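Ticket 3398 – Certificate of insurance rejected by contract portal
Queue: Workers' compensation, overseas contracts
Policyholder: Pravard
Status: Closed

Reported: Upload of the Defense Base Act certificate for the Gorbridge subcontract fails at the last step. The portal returns error 806, "coverage territory not matched." Three attempts, same result each time. The contracting office needs the certificate before anyone can travel.

First check: The policy is active and the premium is posted. The certificate PDF opens normally and is well under the size limit. Cleared the browser cache and tried again at 2:15 p.m. Error 806 again.

Second check: Compared the certificate with the subcontract. The employer name matches. The certificate lists Flimby as the work location, and the subcontract lists Flimby and Pitkänen. The Pitkänen site was added in October by an amendment that never reached underwriting.

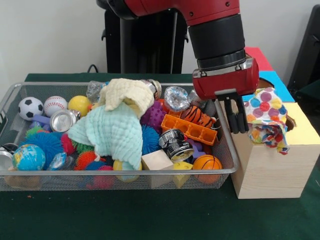 Red arm over the table, wire basket to the left of the wooden box.

Action: Sent the amendment to underwriting and asked for a territory endorsement. They wanted a headcount for the new site. Policyholder confirmed 19 employees, all on the existing payroll classes. Endorsement issued the next morning with an additional deposit of $300.

Result: New certificate uploaded at 10:40 a.m. and accepted. The old certificate is marked superseded in the document folder – please don't send it out again.

Still open: Error 806 gives the user no hint about which location failed. Passed to the portal team as a separate request. Renewal notes updated to ask for all contract amendments along with the payroll report.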